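Brernberg K2 wrist camera + two-finger gripper kit

Status: in stock, ships from the Kimel warehouse. Order before 2 pm.

What you get
Parallel gripper, two flat-tip fingers, matte black
Mounting brackets, bolts included
Wrist camera, looks straight down between the fingers
Cable, 460 mm
Controller sold seperately (see Giáp page)

Weight with brackets 345 g. Fits the Skistik arm with no adapter. Other arms, ask first.

How it compares
Ran it on our bench against the older K1. Same arm, same table, kitchen stuff for targets. K1 camera sat off to one side and lost sight of the left finger on every close approach. K2 keeps both finger tips in view, low in the picture, all the way down. Big difference for anyone teaching by hand.

Grip is a little weaker than K1. Fine for cups, tins, handles. Not for lifting a full pot - use the K1 or the wide jaw for that. Tove Thygesen did the handle tests and prefers the squared tips, less slipping on round stuff. Mio Sasaki wants rubber pads. Pads are coming, no date yet.

Known issues
Glare off glossy lids, turn exposure down 2 steps
Big items close in don't fit in the view, back the arm off before you start
Firmware 3 needed, older ones drop the video after a restart
Bolts come loose if you skip the washers. Dont skip them.

Returns
Unused kits only, original box. Email Retno Pasaribu in sales with the order number. Phones are off Monday.

Bench view, K2 camera, plain table, rice cooker on the left:

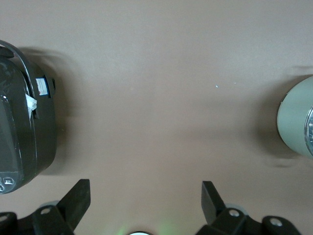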